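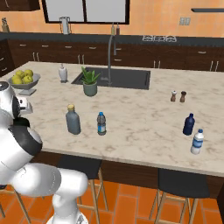 Simulated kitchen used for the counter-reset work, with the arm over the near-left corner of the island.

Counter reset: where the project stands and what changes for the kitchen team

Thursday, February 10, 2022

The counter-reset project has moved from drawings to simulation. Skasto has built a model kitchen with a central island, and the arm is now being run against it every night in batches of 600 attempts. Each attempt begins with a set of objects on the worktop and a target layout. The arm has to get from one to the other without touching anything it was not asked to move.

The job is the one the kitchen team at Zakum does between bookings of the demonstration kitchens. Bottles go back to the side, fruit goes back in the bowl, the area next to the sink is cleared, and the worktop is wiped. Wiping stays with people for the whole of the first phase. So does anything involving glass, knives or the hob.

The model includes the things that cause trouble on a real island. The sink sits in the worktop with a tall arched tap over it, and a potted plant with spiky leaves stands directly in front, overlapping the rim. A path that clears the tap can still catch the leaves. Clear plastic water bottles are harder for the vision software than dark ones, and small items such as salt and pepper shakers tend to be hidden when they stand behind something taller. Apples are easy to grip and easy to drop, so the fruit bowl is handled as a separate routine with its own speed limit.

Lok-yiu Kong, who runs the simulation for Skasto, logs every failed attempt under one of four headings: not seen, not reached, not held, or put down in the wrong place. The largest group at present is "not reached". Most of these involve items at the far side of the island, where the arm has to pass over the sink or go the long way round the end. Moving the base is being looked at. The present position, on the seating side close to the fruit bowl, leaves the working side of the island free for staff, and the kitchen team has asked for that to be kept if possible.

Changes to the work

The reset is currently done by whoever is on the late shift, and 60 minutes are set aside for it in the rota. Under the draft plan the arm would do the sorting and putting back, and a member of staff would do the wiping, the glass and the final check. The hour stays in the rota until the first phase has been reviewed. No posts are being removed under the plan, and the late shift keeps its present hours and its present rate.

Two duties are new. The first is the layout card. Someone has to say what a finished worktop looks like for each booking, and until now that knowledge has been passed on by word of mouth. Nazmiye Şimşekoğlu has started writing the cards and would like to hear from anyone who sets up the island differently, in particular the weekend team. The second is the stop check, which is carried out before the arm is switched on. It covers both stop buttons, the floor marking and the position of the bar stools, which must be pushed in fully under the overhang.

Dilek Dağdelen raised the question of who is responsible when an item is put in the wrong place and a guest complains. The answer agreed with management is that the fault is logged against the arm and does not go on anyone's shift record. The wording is in section 4 of the draft plan.

Serpil Keskin asked whether staff may work at the sink while the arm is moving. They may not in the first phase. Ekinci, who are supplying the guarding, will quote for a sensor that slows the arm when a person comes within reach, and the rule will be looked at again once that quote is in.

Training

Training is in two parts, both in paid time. Part one uses the simulation on a laptop and covers starting, stopping and reading the fault log. Part two is done at the arm itself once it has been installed, which is planned for September. Names for part one should be given to Sevim Keskin, along with any shifts that cannot be swapped. The draft plan and the first layout cards are in the folder by the staff lockers, and written comments can be left there too.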